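Filing a joint candidate list, quick version. For the Soliman desk people and anyone covering for Gladys Tello this month. Replaces the old sheet, bin it. Last touched 4/29/25.

Read steps 1-4 before you open the portal. It times out.
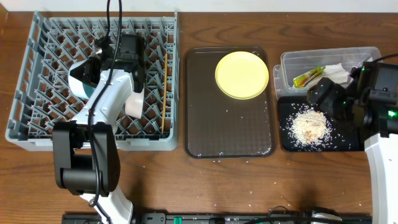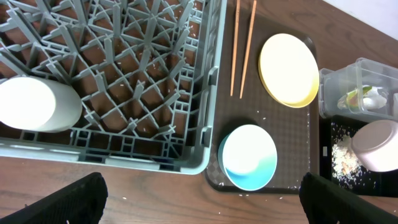

**Section: Lists & Deadlines**

## 3. Submitting a joint list

Before you start, have ready:

- signed alliance agreement, both parties, original ink
- candidate order, final. Not "nearly final"
- consent form for every name on the list
- supporter signatures, 300 minimum, Cullunow residents only

1. Log in to Rerley with the party account. Personal logins won't show the Joint List tab.
2. Pick **New list > Joint**. Choosing Single and adding the partner later does not work, you'll have to start over.
3. Enter the lead party first. Ballot name follows this order. Check with Octavio Sotelo if both sides think they're lead.
4. Add candidates top to bottom. Max 46 names. Spelling as on the ID, accents included.
5. Mark reserved slots (R box). If a slot is promised to the partner but has no name yet, leave it blank and save as draft.
6. Upload consents. One PDF per candidate, surname first in the file name.
7. Upload signature sheets. Scans in color, no phone pics.
8. **Validate**. Fix reds. Yellows can wait.
9. Both party agents sign off, seperately, each from their own login.
10. **Submit**. Save the receipt number. Print it too.

> **Caution:** after Submit the order is locked. Only a withdrawal reopens it.

### 3.1 Somebody drops out

Before submit: delete the row, everyone below moves up. Recheck the R boxes, they stay with the slot number and dont follow the name.

After submit: form 32, signed by the candidate, handed in at the Jornunden office in person. Replacement goes in at the bottom unless both agents agree otherwise in writing.

*Note: a candidate who changes party in the last days needs a fresh consent. The February one is no good.*

### 3.2 Alliance falls through

- Draft only: **Split list**. Each party gets its own copy, signatures stay with the lead.
- Already submitted: call Marisol Taipe first. Do not press Withdraw on your own.

Portal stuck on Validate: log out, clear cache, try again. Still stuck, Grigore Sandu.

Withdrawals and refunds of deposit, see section 4.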